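Print this page | E-mail this page

Wivska College
Department of Applied Household Studies
Student Project Report

Sorting and Storing Shared Charging Equipment in a Student Residence

1. Background

Nitau House is a student residence with one common study room. For several years the residents have shared a supply of power strips, charging blocks, and cables, which are kept in the study room and may be used by anyone. The supply has grown without any plan. Items left by departing students were added to it each spring, and very little was removed.

At the start of the academic year, residents were asked to name the condition of the room that most often interfered with their work. The answer given most frequently was the charging equipment. Respondents wrote that cables could not be separated from one another in reasonable time, that plugs were left in power strips with no device attached, and that a charging block of the right type was difficult to find among the others.

The project group was assigned to study the problem and to propose an arrangement that residents could maintain without supervision. The group was given a budget for storage materials only. New electrical equipment was outside the terms of the assignment.
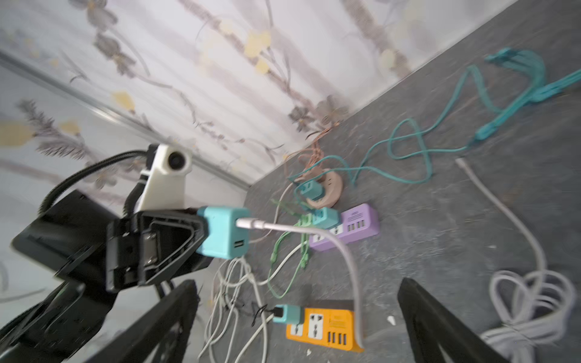 The assignment was divided into a survey, a period of observation, a sorting stage, and a trial of the proposed storage. The survey was sent to all residents, and 35 completed forms were returned. Two forms were set aside, as the handwritten answers could not be read with confidence.

2. Equipment Covered by the Project

The group used the following terms throughout its work. They are given in full, as residents were found to use the word "charger" for nearly every item on the list.

Power strip: an outlet block laid on the floor or a table, with sockets and, in many cases, USB ports in the same housing. Purple and orange strips are both in use.

Power socket: a freestanding outlet unit that is not in strip form. The round peach-colored unit belongs in this class.

Charging block: a small adapter that is plugged into a socket and supplies power through one or more USB ports. Light-blue and turquoise blocks are examples.

Charging cable: a cable with a USB connector at one end and a device connector at the other. Multi-head cables, which divide into several strands, were recorded separately.

Power cord: the thick cord that belongs to a strip or socket and does not come off.

Extension cords longer than 15 feet were excluded. They are held by the building office and are not available for general use.

3. Observations Before Sorting

The equipment was kept on the floor against the wall. Residents seldom carried an item away; they sat down near it and left it where they had finished. Over the course of a day the power strips moved toward the front of the area and the cables stayed behind.

Cords and charging cables behaved differently. The thick cords held wide loops and lay on top of one another, and they could usually be freed with one pull. Thin charging cables formed small knots, and the knots were most common where the connector heads met. A multi-head cable placed among ordinary cables was nearly always part of the worst knot. 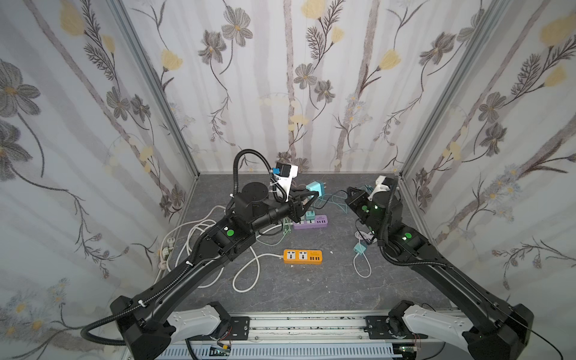

Color was of more help than the group had expected. The shared equipment comes in many light and bright colors, and residents interviewed in the study room described items by color first and by function second. Requests such as "the green one" were common, although they did not always lead to the right item, given that several cables are close to each other in shade. Mint green and pale green were confused often. Peach and pink were confused by most of those interviewed.

The first storage proposal, which relied on color alone, was withdrawn for this reason. The group retained color as a secondary aid and took the type of item as the main rule.

3.1 Left-in Plugs

Charging blocks were frequently left in a power strip after use. Residents gave convenience as the explanation. The effect was that a resident who needed a socket pulled out whatever was nearest and put it on the floor, and the block was then separated from its cable. Blocks found in this state accounted for much of the time spent searching.
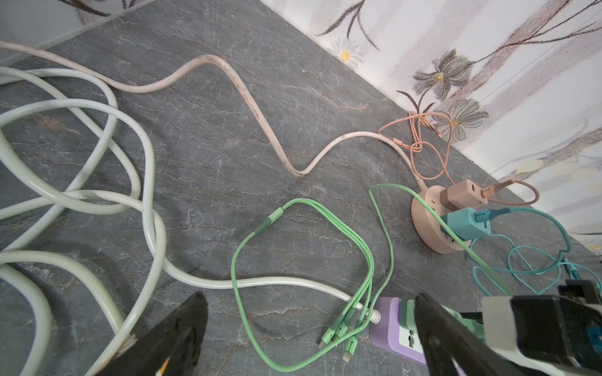 Report of the Shared Equipment Project Group
Wivska College, Nitau House Section
Tuesday, January 20, 2026

4. Sorting Procedure

The procedure below was adopted after the first trial and was not changed afterward.

Switch off the supply at the wall before any item is handled.

Remove all charging blocks and cables from the power strips and sockets. Keep each block apart from its cable.

Separate the thick power cords from the thin charging cables. Do not attempt to undo knots in the thin cables until the cords have been taken away.

Work each knot from the connector end. Pulling on the middle of the cable tightens it.

Wind each cable in a flat coil and fasten it with a cloth tie. Multi-head cables are folded with the heads together and tied below the joint.

Wipe down each item with a dry cloth. Put aside any item with a bent prong, a cracked housing, or a torn cable for inspection by the building office.

5. Storage

Three kinds of container were compared. An open tray was easy to use but allowed the cables to mix again within days. A lidded box kept the items apart, but residents left the lid off and placed equipment on top of it. The Marikar divided drawer gave the best result and was selected. Its sections are wide enough for a coiled cable, and its contents can be seen when the drawer is pulled out.

Each section carries a Wiment paper label with the type of item written in large letters. A colored dot was added beside the name where residents had asked for it. Power strips are not stored in the drawer. They stand on the shelf above, with the cord wound loosely beside each one.

The materials cost less than the sum allowed. The balance was returned to the department under account line 543.

6. Comments Received on the Draft

A draft of this report was posted in the residence for comment, and responses were accepted in writing until the end of the trial.

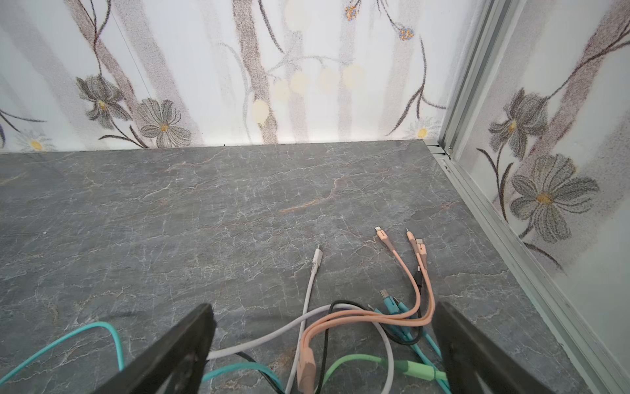 One resident wrote that the drawer was an improvement but that the rule on tying cables asked too much of a person leaving for an early class, and that loose cables should be allowed in one section so long as the others were kept in order. The same resident asked that multi-head cables be given a hook of their own, having twice found one wound together with a single cable.

The group accepted the second request and has ordered a hook for the side of the shelf. The first was discussed at length. A loose section was tried for two weeks, and cables placed there had to be sorted again at the end of each week. The section was therefore closed, and a supply of cloth ties was placed at the front of the drawer.

7. Matters Still Open

The building office has not yet stated how long a damaged item may be held before disposal. Residents have also asked whether equipment left by departing students should continue to enter the shared supply. The group recommends that such items be accepted only when a block and cable are handed in together. Both matters will be placed before the residence meeting in September.

Contact the Department | Copyright Wivska College | Back to top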